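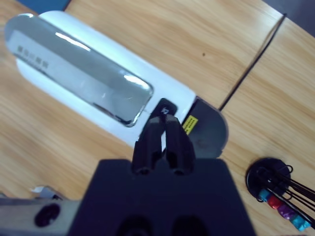 Speaker notes – Showing it by hand, showing it by remote

Slot is 25 minutes with questions. Skip the part on grippers if the session before runs over.

Opening

Say what the Varna project is in one sentence: two arms, one table, and a person who shows them how to make a coffee. Most of the room will have programmed an arm with waypoints. Ask for hands on who has driven one remotely. If it's more than half, go straight to the recording rules.

Explain the two ways we teach.

By hand: you take hold of the arm and move it through the task while it records its joints. Good for slow contact work like pushing a lever or lining up with a lid. Bad with two arms, because you need both hands for one of them. Your own hands also end up in the wrist camera, and the arm will never see hands when it runs by itself.

By remote: the operator sits at a pair of small copy arms and the big ones follow. The cameras see what they will see later. You lose the feel of the contact, and new operators squeeze too hard or stop short of the part.

We began at Grastik with hand guiding and moved to remote. We still use hand guiding to check whether a pose can be reached at all.

The coffee task

List the stages and keep it quick.
Pick a capsule off the stand.
Lift the lever, drop the capsule in, close the lever.
Glass under the outlet.
Press the button.
Glass to the tray.

The capsule is where most of the operator's time goes. It is light and it turns in the fingers, and the stand holds it at an angle. Tell the story of the Majimbun trial: same table layout, stand moved one hand's width, and the arm went to where the stand used to be. Pause here, people usually laugh.

The glass is a different problem. Clear glass on light wood hardly shows up in the overhead view. The operator knows where it is because they put it there. The model has only the camera, so the glass needs many start positions in the data. Point out the open jaws and the glass next to them.

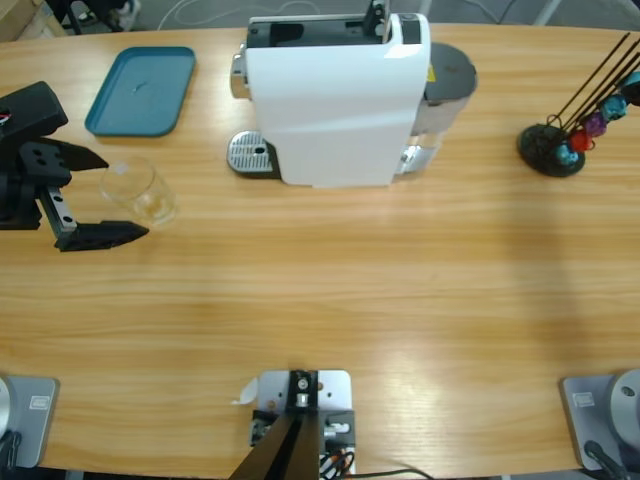

Recording rules

Read these out, they are the part people write down.

Start every demonstration from the same rest pose. Move the objects between takes, and move all of them, including the tray.

One operator per block. Two people do the same grasp in two ways, and early on that hurts more than it helps.

If you fumble, recover and keep recording. Throw the take away only if something falls off the table. Recoveries were thin in our first set and the arm had no idea what to do after a missed grasp.

Don't pause to think in the middle of a take. The model learns the pause.

Numbers

We planned for 1,000 demonstrations and kept 1,031. Four operators. Say clearly that this is for one table and one machine – someone always asks if it carries over to another kitchen. We haven't tested that.

Grippers (skip if short)

Narrow fingers get at small parts but give a poor hold on the glass. Prorkness uses wider pads, and we may try those in July.

Questions

Likely one: why not script it? Answer: for a fixed cell, do script it. Our objects move.

Leave the contact slide up.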